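Still Doing My Own Dishes

So I promised back in July that I'd write up my robot rabbit hole, and then the water heater went and I forgot. Here we go!

It started with Gumaro Villalobos, my neighbor across the hall when I lived on Figueroa. He sent me a video of a robot folding towels and wrote "you can retire now." I watched it four times. Then I noticed the little number in the corner saying it had been sped up 8 times, and I did the math on my own laundry pile and got sad. I have two kids and a husband who plays softball. By the time that thing got to the bottom of the basket, everybody would have outgrown their clothes.

But I was hooked. I've spent way too many evenings since then watching robots load dishwashers, wipe tables, pick up socks, and (my favorite) try to put a pillow in a pillowcase. I can barely put a pillow in a pillowcase. I've also been reading whatever I can understand, which is maybe a third of it.

What surprised me most is how much of the practice happens inside a computer. They build a pretend kitchen and let a pretend robot loose in it, and it can try the same chore 2,000 times overnight and never break a plate. I kind of love that. I'd have liked to learn to drive that way.

And the chores they pick are so small! I figured they'd be going for Thanksgiving dinner. Instead it's open a drawer, close a drawer, turn off a stove. Which sounded silly to me until I thought about how I turn off a stove. I reach over without looking, usually holding a spoon and telling somebody to find their shoes. My hand finds the knob, I feel which way the grip is pointing, I push a bit and twist, and I feel it stop. There's a whole lot going on in there that I never learned on purpose.

Now do it with two stiff fingers and no wrist to speak of. The knob is round, so you have to come at it straight or you slide right off. There's another one just like it next door. And you have to know which one goes with which burner, and I still get that wrong on my mother-in-law's stove after twelve years of Christmases.

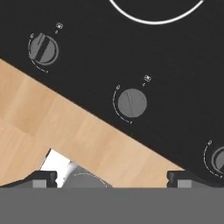 Estrella Montes left a comment on my last post that I keep thinking about. She doesn't care one bit whether a robot can turn a knob, she wrote, she wants to know whether it can notice the stove was left on in the first place, and until then it's an expensive way to do the one part of the job she never minded.

Estrella, yes. That's my whole feeling about housework in one sentence. The twisting and wiping and carrying is tiring, sure, but the part that wears me out is the noticing. We're low on dish soap. That towel smells funny. The cat threw up somewhere, I heard it, and now I have to go find out where. I haven't seen a video of a robot doing any of that, and I've looked.

I will say a word for the knob, though. My dad's hands got bad with arthritis the last few years he lived alone, and the stove was the thing that scared us. He'd notice it was on just fine. He just couldn't always get it to turn. If there had been something in that kitchen that could do the twist when he asked it to, I think he'd have stayed in the house longer. So the small chores matter to somebody, even when they're the part you and I don't mind.

As for what I've got in my own house right now: one robot vacuum, an Ellby, which the kids named Flamel after the wizard book. Flamel has been running for 3 years and has eaten one phone charger and most of a jump rope. He does a decent job in the hallway. He gets stuck under the same bench every single time, and then he beeps until I come get him, so I'm doing chores for the robot. He does get the cat hair, though, and I'd replace him tomorrow if he died.

My cousin works at the Veststead warehouse and I asked her if the machines had taken over there. She laughed at me. They've got carts that drive themselves and an arm that stacks boxes all day long, as long as the boxes are the same size. Anything squishy or oddly shaped goes to a person. She's been on squishy for months (dog beds, mostly) and says it's pretty good job security.

So can they do our chores yet? From my couch I'd say some of them, slowly, in a kitchen they already know. I'd give the laundry one a try even at real speed if it would run while I'm asleep and put up with inside-out socks. I'd pay for that. I would not pay what I think they're going to ask for it.

Next post is the water heater, with receipts. Bring a snack, it took 60 days from first puddle to hot shower and I have a lot to say about the second plumber.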